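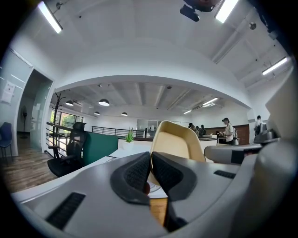
Session 6: Casting the voice before you draw the face

Right, last week we got as far as the pitch for Gralter, and a few of you asked why I keep banging on about voices when there isn't a finished character sheet yet. Fair question! I worked on two series before I came to teach at Hornley, and on both of them the lead changed shape once we'd heard the actor (my poor landlord character lost his neck and gained a moustache).

For Sunday, please listen to the opening of Bitow, the radio pilot, with your eyes shut. Hendrik Kramer plays both the baker and the goose, and I want you to notice where he breathes. The goose never seems to. That's a choice, and it gets laughs well before the jokes turn up.

Then write me 1,000 words on one of these:

- a sidekick who is funnier than the lead, and what that does to a scene
- a villain you'd happily have round for tea
- a voice you think was miscast (be kind, but be specific)

Engelbrecht's chapter on comic timing is in the reading pack. It's a bit dry, so skip to the part on pauses if you're short of time. Scripts for the read-through go in the blue tray by 2 pm.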